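From: Vibeke Hedegaard
To: flatfit list
Subject: Re: [flatfit] Bedroom layout, wardrobe depth and drying rack clearance

On the last round, Tipoki wrote:
> We have the Stonivell two-door units on quote and are trying to decide
> whether a drying rack can live in the bedroom permanently. The room is
> 332 cm on the long wall and the bed takes most of it. Does anyone run
> a rack between bed and wardrobe without losing access to the doors?
> Also, fitted sheet or flat sheet if the bed doubles as a folding
> surface? Ours ends up bunched at the corners every laundry day.

Two separate questions, so two answers.

1. Rack and wardrobe

Hinged doors need their full leaf width clear in front, plus somewhere for a person to stand. Measure from the face of the handle, not the face of the door. Bar handles project, and the drawing on the Stonivell quote sheet gives carcass depth only. I asked them for the handle dimension in March and got a revised sheet that still left it out, so use a tape.

With a 332 cm wall you will not get a permanent rack position that leaves every door free. Pick the pair of doors you open least and put the rack there. Seasonal bedding and suitcases go behind that pair. If the rack folds, check the folded thickness as well. The Flivine one is fine open and awkward folded, as the feet stick out past the rails.

Shirts should go on the rack on hangers. It takes less rail length than draping them, and they move to the wardrobe without being handled again. Check the hook opening against the rack tube first – some thin wire hooks will not pass over a thick tube.

2. Bed as a folding surface

Fitted, in a plain color. A flat sheet travels as soon as anything is dragged across it. Corner bunching is nearly always pocket depth: if the pocket is deeper than the mattress, the spare fabric collects at the foot corners. Measure the mattress after a year of use, since it will be lower than the label says. Mulen lists pocket depth on the back of the packet in small type.

Move the pillows to one side before you start. Collared shirts with the hanger already in can be laid across a pillow, which lifts the collar and keeps the shoulders from creasing flat. Knitwear goes directly on the mattress.

Bedroom, gray fitted sheet, plaid pillowcases:
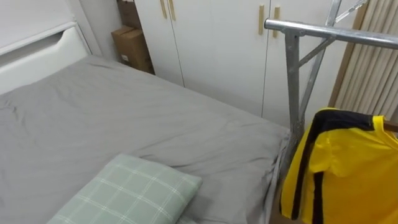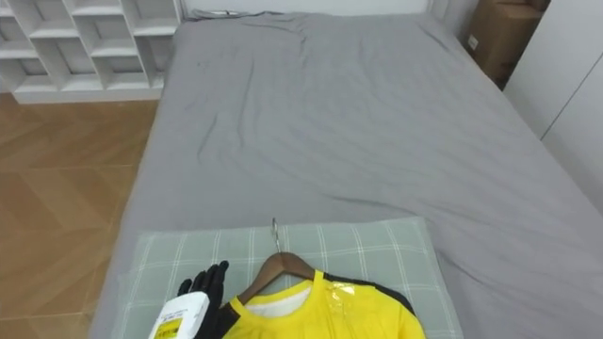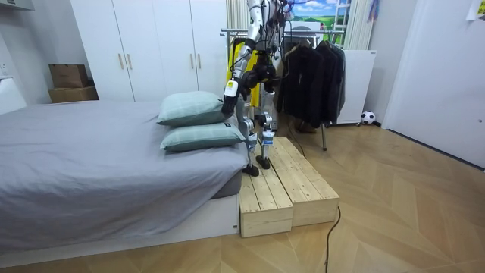 On cost, the Stonivell pair was quoted to me at 396 with the gold handles and 332 with the plain ones, same carcass. Delivery was extra on both. The plain handle takes a standard two-screw fixing, so you can order that version and change handles later. Check the hole spacing before buying replacements. Mine came with spacing that matched nothing in the local store and I ended up filling and redrilling four doors.

Soft-close hinges are an option on the same order form, near the bottom. They need a little more adjustment on an uneven floor. Level the carcass first, then the hinges, then go back to the carcass.

Tipoki, can you post the height from floor to ceiling, and whether there is a baseboard on the wardrobe wall? The 267 cm figure in your first message could be either the ceiling or the short wall, and the answer changes which plinth you need.

Vibeke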